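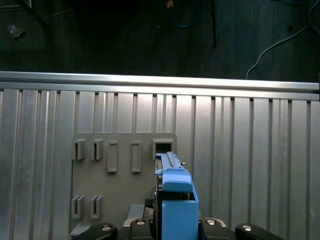 Gray plate on a ribbed aluminum panel, with a blue cable on the floor behind.

Tue 6 February

I finally booked my second tattoo. I've been putting it off for three years, mostly over money and partly over where it should go. It's a heron, standing, on the outside of my left calf. The appointment is in March at Kwok, the small studio in Plurnerton across from the bus station.

My first one is a swallow on my shoulder that I got at 22 from a flash sheet. I still like it fine, but the lines have spread and the tail is one gray smudge now. It was drawn too small. The artist at Kwok looked at it for a minute and said the heron should be twice the size I was asking for, or the legs would do the same thing in ten years. So it's going from just below the knee almost to the ankle.

I picked a heron because there's one on the canal behind my building and I see it most mornings on my way to work. People read different things into them. I've seen patience, I've seen good luck for fishermen, and one site said they stand for self-reliance. I don't fish. I just like how it looks when it's waiting, with the neck folded down.

The price is 400 for the whole piece, with 70 paid up front as a deposit. The deposit comes off the total unless I cancel in the last week. I also asked at Kiritia, the bigger place by the mall, and they wanted 2,000 for a full color version with reeds and water behind it. Their work is very good, but I didn't want reeds. Mine will be black and gray with no background, except maybe a few short lines under the feet — we haven't settled that yet.

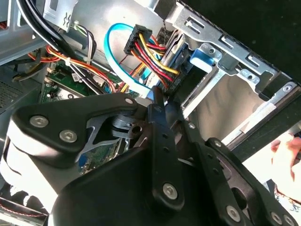
The drawing took two rounds. In the first one the beak was too thick and it looked more like a stork. I sent back a couple of pictures and the second version was right, apart from the back leg, which she is going to bend a little more so it follows the muscle. She'll put the stencil on while I'm standing up, then check it again with me sitting down.

I'm told to expect one long session, maybe four hours. The shoulder took 40 minutes, so I have no idea how I'll do. A coworker had her calf done and said the part near the ankle bone was the worst of it, and the back of the knee close behind.

For aftercare I have a tube of Wosport balm left over from a friend, but the studio gives you its own sheet to follow, and it says plain unscented lotion, thin coats, no soaking. I'll go with the sheet. That also means no swimming for a few weeks, so I've paused my pool pass.

I still need to find a pair of loose shorts to wear that day. All my pants are too narrow to roll up past the knee.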